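Search this site Search Enter keywords Go

Dry Goods and Decanting Strand: Progress Report to the Mulavo Fund

15 Apr 2021

You asked for a plain account of where the money has gone and whether the work is worth carrying on with, so I have tried to keep the padding out. Readers of our last report will remember that I was not convinced by the decanting idea. I am a little more convinced now, though not by as much as the project plan said I would be.

What the grant was for

The strand has a simple aim. Households on the Wurberg estate who come to the Trinen kitchen are shown how to move dry food out of opened packets and into lidded containers, keep it where they can see it, and use it up before buying more. The claim in the original bid was that this would cut the amount of food thrown away. The grant of £300 covered containers, labels and a small stock of spices and dry goods to practise with. The kitchen itself is lent to us free of charge.

What we have done

We have run five sessions since the grant came through. Each one is the same: wipe the table down, tip out the contents of a cupboard shelf, decide what is still good, decant it, label it, put it back. The session sheet allows an hour. It has never taken an hour. The decanting is quick enough but the deciding is slow, and people are understandably reluctant to throw out a packet they paid for in front of somebody else.

Spending stands at a little over half the grant. Most of it went on containers. The cheapest ones we tried had lids that split at the hinge, and I had to buy that size twice. I should have listened to the people who told me so at the time. Labels cost next to nothing and peel off in the washing-up, so we have gone back to masking tape and a marker pen.

What seems to be working

The small spice containers with attached lids are popular. A lid that stays on its container does not end up at the back of a drawer, and that by itself has saved a good deal of muttering. People also like clear sides. You can see how low the cumin is without opening anything, and several households told us they had stopped buying second and third packets of things they already had.

Glass jars have gone down less well than I expected. They look smart, they wash well and they don't hold smells, but they are heavy for a wall cupboard and more than one person with small children said no thank you. I would not spend more on glass.

What is not working, or not proven

The waste figures are the weak point. We asked households to weigh what they threw away for two weeks before their session and again afterwards. Of those who agreed, few sent back both sheets, and the ones who did are the sort who would probably have cut down anyway. The average saving came out at roughly 300 grams a week for each household. I would ask the Fund not to quote that number anywhere. It rests on a handful of kitchen scales and a lot of goodwill.

I also have doubts about fine powders. Ground spices get everywhere when poured from a floppy pouch into a narrow opening, and what goes on the table is waste too, however small. A folded sheet of paper does the job of a funnel and costs nothing. We have added this to the session sheet.

There is a bigger question, raised in the bid by the Moroz review and never properly answered: does decanting strip away information people need? Cooking instructions, allergens and dates are all on the packet. Once the packet is in the bin they have gone. We now tell people to cut out the panel that matters and tape it to the container. About half the containers I have checked on return visits had nothing on them at all.

Plans to the end of the grant

I propose to run the remaining sessions with fewer containers per household and more time for sorting. I would like to drop the weighing sheets and ask instead what is in the cupboard that was not there last time. It is a softer measure, but people will answer it. The unspent money would go on more of the hinged-lid containers in the small size, from the better supplier, and nothing else.

If the return visits in June show that the containers have been pushed to the back and the open packets are out in front again, I shall recommend that the strand ends there. I would sooner say so now than surprise you with it in the summer.

Glass jar on its plate first, then a small container with its lid open and powder inside, beside a food pouch.
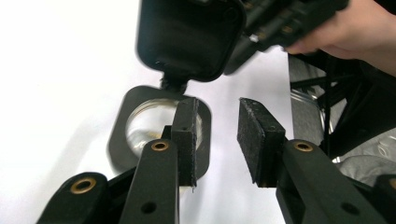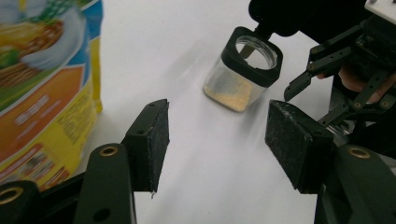 Report by the Strand Lead, Trinen Kitchen

Receipts and the returned weighing sheets are held in the office and can be sent on request. Please let us have any questions before the June visits are booked.

Contact us | © Trinen Kitchen 2021 | Back to top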